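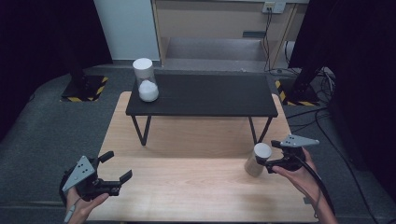

**Minutes of an Inheritance**

The Board of the Risulthorpe Ferry Company met on 11 May 2021 to consider the matter of the late Mr Garcia's bell.

The facts were not in dispute. Bernardo Garcia had served the Company as senior pilot on the Dindis crossing, and on his retirement he had been presented with the bell of the old steamer Odoi. He had died in the winter. By his will the bell was to be returned to the Company, on condition that it be rung once for every passenger who had crossed in fog.

The Secretary, Horácio Vieira, was asked to establish the number. He began with the log books, of which there were 23, and which were kept in the boiler room at Veltik Wharf. Two were found to be illegible. The remainder recorded the state of the tide, the price of coal and, on one page, the loss of a goose. They recorded fog on a great many mornings. They did not record passengers.

Mr Vieira reported this to the Board and was instructed to make an estimate.

He declined. It was the first instruction he had declined in his service, and the Chairman asked that his reasons be entered. Mr Vieira stated that he had himself crossed in fog as a boy, seated on a trunk beside his mother, and that he did not wish to be estimated.

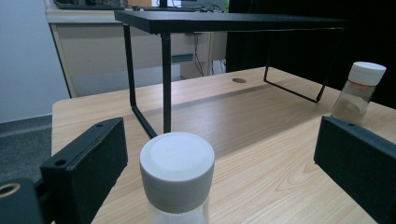 A silence followed, which the minutes do not show. The Chairman then adjourned the meeting until June and directed that a notice be placed at both landings, inviting any person who had made the crossing in fog to write to the Company, or to call.

Six letters came in the first week. One was from a woman who had been carried aboard at the age of 10 days and wished to know whether she qualified. Mr Vieira replied that she did. A retired dentist wrote four pages about a hat. Others preferred to call, and sat in the outer office with their coats on, and were given tea. 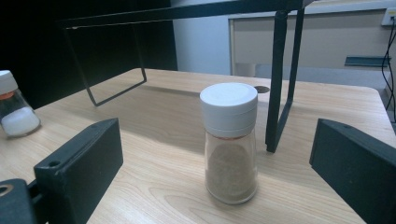 *A jar with a white cap, the powder inside a light tan-brown.*

By the June meeting the Secretary had filled one ledger and begun another. He informed the Board that the list was incomplete and would remain so - people were still arriving, and several had named brothers and aunts who could no longer write for themselves. The Chairman asked when the bell might be rung. Mr Vieira said that in his view it might be rung that evening, and again on the following evening, and that he was willing to attend.

The motion was carried. At dusk the members of the Board walked down to the landing in order of seniority. The river was quite clear. Mr Vieira opened the ledger, read out the first name, which was his mother's, and took hold of the rope.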